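notes, glove rig / rules for recording, June

Writing this up before I forget half of it. Senad asked for "the rules" again and I keep giving them out loud and slightly different each time, so let this be the version. Silviu please fix what's wrong, in the margin, don't start a second file.

Status: 54 takes kept out of the Bistano task set. Rest of the target is far off. Plan says 1,000 for the first handover and 2,000 by the end, and Anghel wants the first batch checkable by a stranger with no phone call to us. So the paperwork side has to be as good as the hand tracks. It isn't yet.

## Before recording

- Cube check first. Fingers on the cube, try to wiggle. Any play at all = stop, tighten, redo calibration. No "it's only a bit loose".
- Wipe the faces with the dry cloth. Not the sleeve. Not alcohol, it lifts the print (Jakik unit, we lost a face that way).
- Glove on, fist, flat, fist, flat, then touch thumb to each finger. Watch the live plot while doing it. If a finger lags or sits at a constant value, the take is dead before it starts.
- Calibration file gets saved with the session, new name every time. Never overwrite. I did overwrite one and had to throw out a whole morning.
- Lock exposure and focus on the fixed camera. Auto is off. Check it's off. Check again after lunch becuase the Guker software turns it back on at restart.

## Start of each take

Both hands up in front of the chest, hold still, cube toward the fixed camera, slow count of 4, then go. Same at the end. This is the sync pose and it is also the only clean reference we get for glove-to-camera offset, so a sloppy one costs the take. Silviu's script looks for the still part and if it can't find one it quietly guesses. That guess is bad. Should be an error. TODO Silviu.
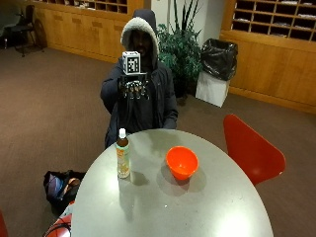

Common failure: people drop into the task straight from the pose, so there's no edge between "still" and "moving". Say "go" in your head, then move. Other one is the hand held too close in, cube against clothing, marker detection gets flaky when the border of the pattern runs into something dark. Hold it a bit out from the body. A hand's width is plenty.

And on clothing, since we argued about it for most of an hour: we don't standardize it. Senad wanted short sleeves only, plain color. I'm against. Sleeves, hoods, gloves, whatever, real people wear stuff and the policy has to live with it. But:

1. Sleeve must not ride over the cube or any part of the sensor mount. Check with the arm straight AND bent.
2. Nothing dangling that can catch on the glove cable.
3. Whatever is worn stays on for the whole session. Changing half way = new session number.
4. Log it in the notes field, two or three words.

Rule 1 is hard, the others are also hard but I know how this goes.

## Objects on the table

Bowl and bottle for this task. Place them, look at the camera view, then hands off. Don't nudge between the sync pose and the go. If you nudge, restart the take, don't carry on and write "nudged" (we have several of those and no one knows what to do with them).

Vary the placement. Left/right swap, near/far. Not the same two spots over and over because it's comfortable. I looked at the plot of start positions and it's two fat blobs with nothing between. Embarassing. Senad is making a placement sheet, a shuffled list you tick down. Use it when it exists, until then roll a die or something.

Glare: the table top is shiny. If a highlight sits right on an object, move the object, not the lights. Lights are fixed for the whole set.

## Background

Leave the room alone. Chairs, plants, shelves, bags, fine. We do not stage it. What we do check:

- no screens facing the camera
- no readable names, letters or badges. If paper is out and you can read it at full res, it goes away or gets turned over
- anyone walking through who hasn't signed the consent sheet = take deleted, same day, from both drives. Not "flagged". Deleted.

That last one isn't ours to bend. The sheet covers the recording, the use for training and the right to pull out later, and pulling out only works if we can find every take by person. So the participant code goes in the metadata, never the name. Key list lives on paper in the locked drawer. I found a file with a first name in it this week. Fixed, but come on.

## Keep / reject

Keep failures. A drop or a missed grasp is a good take if the tracking is good. Mark outcome = fail and leave it in. What we reject:

- missing sync pose at either end
- cube out of view too long during the task (limit still open, see below)
- glove dropout
- wrong calibration file attached
- consent problem

Rejected takes go in the rejected folder with a reason from the list, except consent ones, those are gone. No free text reasons. "weird" is not a reason, I counted how many times I used it and won't write the number here.

The one who wore the glove doesn't judge their own takes. Swap. Feels fussy with a group our size but the agreement between Silviu and me got a lot better once we stopped doing our own.

## Open

- Limit for cube occlusion. Silviu says go by number of frames, I'd go by whether the gap falls during a grasp. Could be both. Needs an afternoon with the kept set.
- Which glove size goes to the next person, small one has the cracked mount. Order the part.
- Does the Anghel template want calibration per session or per take? Their doc says both in different places. Asked, no answer.
- Versioning of THIS page. Each session should log which version of the rules it was recorded under. Calling this one v4. Older takes get "pre-v4" and we don't pretend to know more.
- Battery swaps: does the offset shift after one? Test: pose, swap, pose, compare. Ten minutes work, keeps getting pushed.

16:20. Senad back with the cloth and new tape. Doing one more run on the bottle, then copying to both drives, then checksum. Checksum before wiping the card, every time.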